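Como tirar o cheiro de armário fechado

Todo mês de dezembro eu abro os armários da casa da praia e levo aquele bafo de mofo na cara, então resolvi contar como eu faço (funciona que é uma beleza!).

Primeiro, esvazie tudo, até aquela gaveta que você finge que não existe. Depois misture 100 ml de vinagre branco em meio litro de água morna e passe um pano bem torcido por dentro, caprichando nos cantos e atrás das dobradiças. Deixe as portas abertas por 4 horas, no mínimo. Eu começo de manhã e vou tomar meu café.
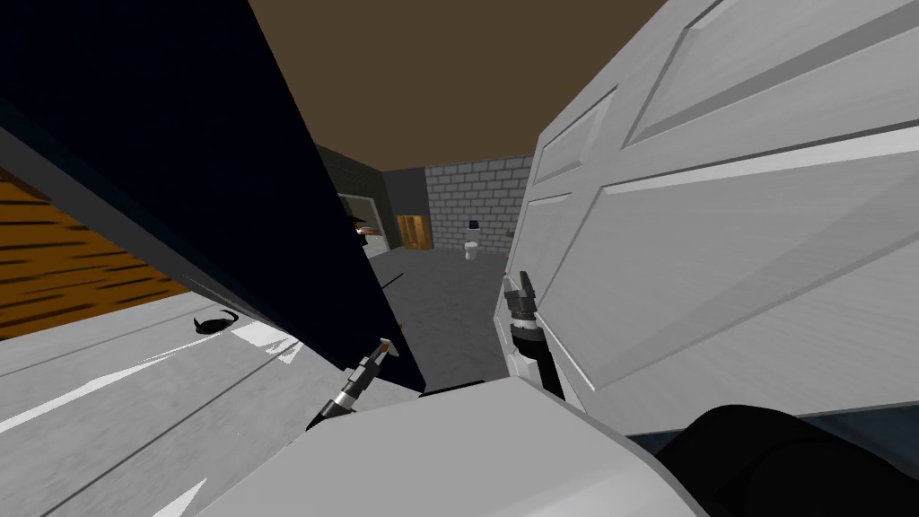

Com tudo seco, ponha um potinho de bicarbonato em cada prateleira e troque a cada 3 semanas. Minha amiga Afroza usa sachê de lavanda junto, eu acho forte demais, mas vai do gosto!

1.002 compartilhamentos · 4 comentários

Veja também:
Como limpar trilho de janela
Vinagre na máquina de lavar: pode?
Toalhas macias sem amaciante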